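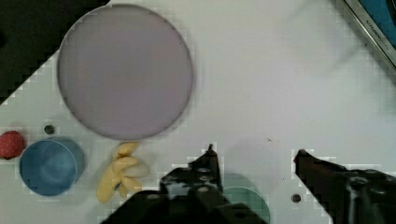
Wrist view: plate, blue bowl, yellow toy bananas.

nundum-grasp

Grasp planner and logger for the Benora tabletop set. It takes wrist camera frames, proposes grasps, ranks them and hands the winner to the controller, which reserves the right to disagree.

What you get
3,666 frames, each with the planner's proposals and the one it picked. Labels were checked by Pei-shan Ho, who would like it known that she has now seen enough toy fruit.

Running it
Set the camera offset in rig.yaml, then run plan.py with --dry first. The dry run draws grasps and moves nothing. Skip it if you enjoy the sound of the stop button.

Settings
max_proposals: 4
replan_limit: 2
timeout_ms: 80

Known problems
Large flat plates. The segmenter sometimes takes a pale plate for more table — a fair opinion, but a poor plan.
Dark round holes in the tabletop. Older weights try to pick them up. Use the dakar branch.
Gripper fingers. Turn on self_mask or the planner will propose grasping itself.

Changes in April
Chantharasri depth filter removed. It was slow and we had stopped believing it.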